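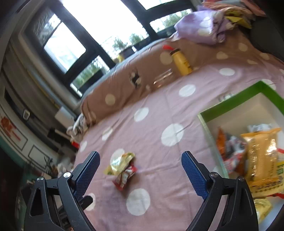

Sun 26 June. Snack sort, second go, and I'm much happier with it than I was in January! The plan was Perrine's: stop treating the bedroom stash as one lump and find out what we really have before anybody goes near the shop again. The bed is by far the best surface for it. You get a big flat area at a good height, and a single wrapper on the pink sheet with the white dots stands out a mile, even a crumpled one. The yellow and green one with the red end is a good test for that, as it's shiny and thin and I'd have lost it on the old grey blanket. The open box with the green rims lives on the right side, within easy reach, and takes all the packets. The brown quilt stays rolled up along the far side and makes a decent back wall, with the water bottle and the glass jar stood in front of it.

Box notes. Open top is the way to go. Clotilde wanted the lidded Bindberg one but the lid always ends up on the floor and then somebody treads on it (me, twice). Big bags make a mess of any system: put one in first and it eats the space, put it in last and it sits on everything and hides the small stuff. I've tried both now and I prefer big ones last, leaning a bit, so you can tip them forward and see behind. Upright bags along the back work really nicely, like files in a drawer. Small packets want their own corner or they sink.

Karim's idea for the jar: all the loose sweets go in there, no wrappers, no clips, no arguing. Love it. Needs a label.

Folds in the sheet are a nuisance. Flat things slide into them and you miss them on the last look over. Pull the sheet tight from the foot end before starting, then once more halfway through. Kazuhiro does his on a tray, which I'll try next time, though I suspect a tray is too small for a full box.

Rules so far: wrappers off the bed before the packets go back. Anything opened gets a Jasto clip and goes at the front. Nothing over 100 g in the small corner. Stop after 20 minutes, even if it's going well, or the tidying turns into eating.

Still to do: ask Maxence if he wants his 3 bars of Ogola back, wash the sheet (crumbs!), find a pen that writes on glass.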